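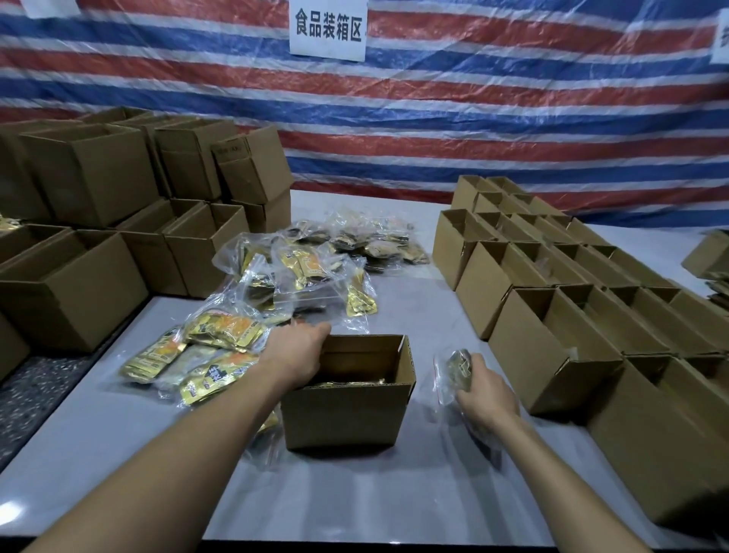 What does secondary packaging do that primary packaging does not? Secondary packaging groups individual sealed packs into a unit that can be stacked, labeled, stored and shipped, while primary packaging touches the food and protects it directly.

Aug 26, 2021
Department of Food Studies, Bainbridge College

Handout 4. Packing, Labeling and Traceability

Students should read this handout before the second August session and bring it to class. It covers the stage between the sealing of a food product and its departure from the plant. Processing and heat treatment were covered in Handout 3 and are not repeated.

Primary packaging is the pouch, tray, can or wrapper. Its material is chosen for the product. Dry snacks need a barrier against moisture and light, and fatty snacks need a barrier against oxygen as well. Secondary packaging is usually a corrugated case. The case carries a product code, a lot number, a date mark and a count of the units inside. Tertiary packaging is the pallet and its wrap.

Packing areas are kept separate from raw material areas in order to limit cross-contamination. Separation may be by wall, by curtain, by marked floor or by time of day. Signs should be posted in the language of the staff who work there.

Allergen control at the packing stage is often neglected in written plans. A product that is correctly made may still cause harm if it is placed in the wrong case – a milk-free biscuit packed beside one that contains milk, for instance. Line clearance is the standard control. All units, cases and labels from the previous run are removed and the removal is signed for before the next run starts.

Case study: Billdale

The Billdale exercise concerns a snack plant that ran 22 lots in one week. Retail complaints led to a trace of 171 cases, of which 165 were found within the required time. The remaining cases had been relabeled by hand and the lot numbers were not copied to the log. Students should identify the step at which the record was lost and propose one change to the form on page 44 of the course reader.

Terms for review

Lot: a quantity of product made under the same conditions.
Illness complaint: any report from a consumer of sickness linked to a product. It is logged separately from quality complaints and reviewed the same day.
Sustex: the record sheet used in this course for case counts and line clearance. Blank copies are kept in the department office.

Written answers are limited to two pages and are due at the start of the session.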